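Pongate farm shop, veg corner: weekly safety walk-round
13 December 2019

Right, my turn with the sheet again. I've ticked what I can and waffled where I can't (sorry, the comment boxes are never big enough!).

Floor clear and swept: OK
One onion skin by the door, picked up. Mat is lying flat again now it's been taped.

Crate shelving steady: OK
Gave it a good shove from both ends and it didn't budge. The last inspection was in April and they wanted it fixed to the wall, so it was nice to find the screws still tight.

Slats free of splinters: NEEDS DOING
I ran a glove along the front and it snagged twice, low down, just where children put their hands. Ten minutes with some sandpaper would sort it. Willbridge supplied the shelf, but I don't think we need to bother them for that.

Heavy items kept low: OK
Cabbages and pumpkins are all below waist height, hooray.

Baskets sound, no cracked handles: OK, mostly
Went through the whole stack and took one out with a split rim. The rest are fine, though I'd still like a few spares from Nernholm before Christmas, as we get so busy and people do overfill them.

Bagged greens stored properly: OK
Lettuce in its bag on the bottom shelf. Please keep it off the floor itself, even when you're in a rush.

Produce condition: OK
Lovely crisp-looking leaves on the napa cabbage, and I'd have had it home for soup!

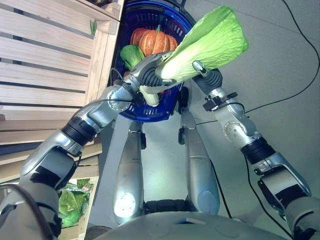
Item 7: napa cabbage, with pumpkin in the blue basket and the slatted shelf to the left.

Lighting: OK
Still a bit gloomy at the far end after four o'clock, but every bulb works.

Sandpaper is in the drawer under the till. I'll look at the splinters again on my next round.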